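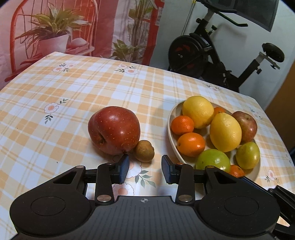
Roltness Opens Free Evening Support Groups for People Worried About Their Gambling

Players, partners and parents all welcome; no sign-up needed

FLERKENT - Starting in October, anyone in Flerkent who is uneasy about their own gambling, or about the gambling of someone they love, will have a place to walk into and talk. Roltness, the money and wellbeing charity on Şimşekoğlu Street, is opening 2 free evening groups, and the team could not be more excited to get going.

The first group is for people who gamble and want to cut back or stop. The second is for family and friends, who often carry the worry for a long time before they tell anyone. Both meet at 7 p.m. in separate rooms, so a couple can travel together and still speak freely. Each group is limited to 10 people at a time to keep the talk relaxed, and a second room will open if more turn up.

"We have wanted to do this for years," said Yetunde Ogunleye, director of Roltness. "People come to us about rent or a car loan, and an hour later they mention the betting app on their phone. They are so relieved once they've said it out loud! Now we can tell them to come back in the evening, have a cup of tea and meet others who know what that feels like."

The groups follow a trial last spring. Over three months, Roltness handed out 900 pocket guides through barber shops, laundromats, the bus station and the waiting rooms of two dental offices. The guide lists early warning signs, such as hiding bank statements or borrowing small amounts from coworkers, and explains how to ask a bank to block gambling payments. It has been reprinted for October with a bigger typeface and a new page on scratch tickets, which many readers had asked for.

Each evening is led by a trained counselor. Beril Duman will run the group for people who gamble, and Dilek Karakaya the one for families. Bart Van Rooij, the charity's debt adviser, will be on hand after both sessions for anyone who wants to go through bills or letters in private.

"Bring the unopened envelopes if you have them," said Van Rooij. "I like opening envelopes. We sort them into piles, and quite often we can make the first phone call that same night."

Visitors do not have to give their full name, and they do not have to speak. There is no charge and no set number of visits. Some may come once for the guide and a chat - others may want to stay all winter, and that is fine too.

The rooms are on the ground floor, with step-free entry from the parking lot behind the building. The number 3 bus stops across the street. Young children can't be looked after on site this season, though Roltness hopes to add that next year.

Rutolano, the local print shop, produced the new guides at cost. Stores, clubs and workplaces in Flerkent that would like a stack for the counter or the break room can pick them up from the Roltness front desk between 9 a.m. and 4 p.m.

Press contact: Müzeyyen Dağdelen, Roltness, Flerkent. Interviews with the counselors can be arranged before the first session. Reporters are asked not to attend the groups themselves.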